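Write the Fridge Rule Down Before the Robot Learns It

October 14, 2020

I've been arguing with people about refrigerators for most of the fall, and I'd like to do it in public for once. 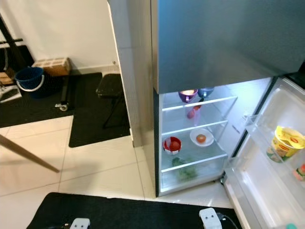
My complaint is with the way we write rules for household robots. Pick up any of the draft guides going around and you'll find page after page on grip force, stopping distance and emergency buttons. Good! I want all of that. But then you get to the kitchen chapter, and ours at Plivberg was as bad as anyone's, and it says something like "the robot shall retrieve and replace items safely." That was the whole fridge section until September. One line, for the appliance people open more than any other in the house.

So what does safely mean with the door open? Ask six people and you'll get a fight. Is the robot allowed to leave the door open while it carries a cup to the counter? Can it put a bowl back on a different shelf if the old spot is taken? Does it have to check the floor before it swings the door? I've heard very smart engineers say that's all common sense. Sure, but common sense is a thing we have and the machine doesn't, and if we don't write it down it'll pick up whatever habits happen to be in the training runs.

And there are habits in there. We went back through 1,374 fridge tasks from the Dinora trials, and in 754 of them the door stayed open for the entire task, start to finish. The robot wasn't broken. The people guiding it had left the door open to save themselves a step (I've done the same thing, many times, usually right before lunch), and it was never against the rules. Of course it wasn't – there was no rule.

Here's what I'd put in, if anyone let me hold the pen. The door gets closed between trips, even when it's a nuisance. Plugs, cords, mats and stools near the appliance count as part of the job, so they get looked at before the base moves, and a cord across the path means stop and ask. An open bowl never travels over another open dish. Anything in a door bin is assumed to tip. Glass shelves get a slower approach than the counter does, and yes, that makes everything take longer, and yes, I think people will live with it.

The team at Prendberg told me this is too fussy, and they have a point I can't wave away. Their first rulebook ran to 80 pages and the operators stopped reading it. A rule that sits in a binder doesn't protect anybody's peaches. They'd like one page, taped up at eye level, and I've come around to the one page. I just want the door on it.

Where I won't budge is on who gets to say a task went well. Right now most groups score it by whether the item ended up in the right place. The Liang checklist at least asks whether things were left the way they were found, and I'd steal that question tomorrow. If my nephew gets me a plate and leaves the fridge hanging open, I don't give him full marks – I yell from the couch. I'd hold a very expensive machine to the same standard, and I'd like it in writing before the next round of trials starts.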